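Ticket 36 — Padance pose tracker: left and right grippers swap IDs mid-episode
Opened by: Poonam Tyagi
Component: Padance / tracking and episode sync
Status: Fix merged, watching
Opened: Tuesday, August 29, 2023

Summary
When two hand-held grippers work close together over the round table, the tracker sometimes swaps their labels. The replay in Drollwood then shows the left tool teleporting to the right side for a few frames and back again. It's a gorgeous bug to watch, but a terrible one to train on.

Steps to reproduce
1. Start Padance with both grippers paired and the March calibration loaded.
2. Bring the tools in over the same cluster of objects.
3. Stop the episode and open it in Drollwood with the ID overlay on.

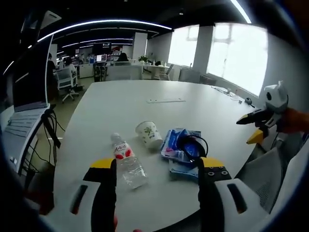

Bottle on its side, paper cup behind it, second gripper at right.

Expected: each tool keeps its ID for the whole episode.
Got: 9 swaps in 70 episodes, all with both tools in close.

Comment 1 — Poonam
First guess was clock drift, so I re-ran the sync check. Clean. Then I turned off the Cultar smoothing filter and the swaps got shorter but didn't go away. So Cultar is stretching the fault out, and the cause sits upstream of it.

Comment 2 — Poonam
Found something good! The matcher falls back to fingertip colour when its confidence drops, and both tools have yellow tips. With the two sets in one view it's pretty much flipping a coin. I added a debug print to the fallback branch and it fires right before every single swap.

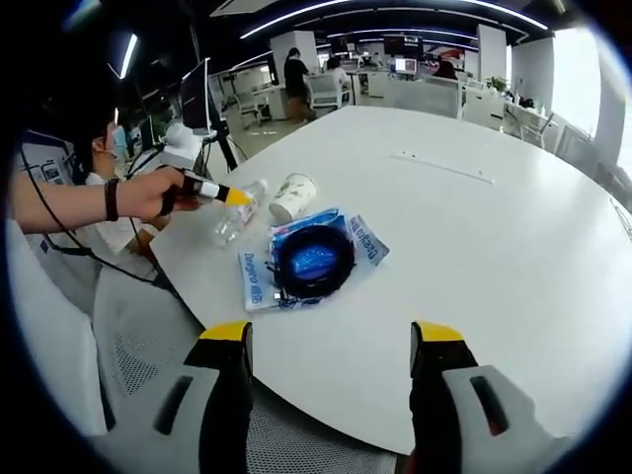 Other operator reaching in from the left, tip pointed at the bottle.

Comment 3 — Bhardwaj
Nice catch. That fallback is left over from when we only supported one tool. Can we use the motion history instead? We already keep six frames of it.

Comment 4 — Poonam
Yes, and it's a small patch. The matcher now predicts where each tool should be from those 6 frames and only looks at colour if the prediction is missing. I also put a cap on how far an ID can jump between frames, set in tracker.yaml under max_jump.

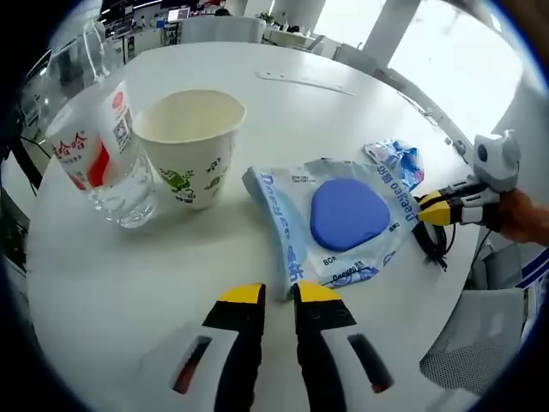 Replayed the bad episodes through the patched build and got no swaps in any of them. The overlay stays glued to the right tool the whole way through, and I'm thrilled with how smooth the paths look now — even with Cultar back on at its normal setting.

One thing left over: if a tool leaves the view and comes back, it takes a moment to get its old ID again. The label goes grey while it waits, so you can spot it in Drollwood. I'll open a separate ticket for that.

Comment 5 — Bhardwaj
Merged. Please leave the debug print in behind the verbose flag.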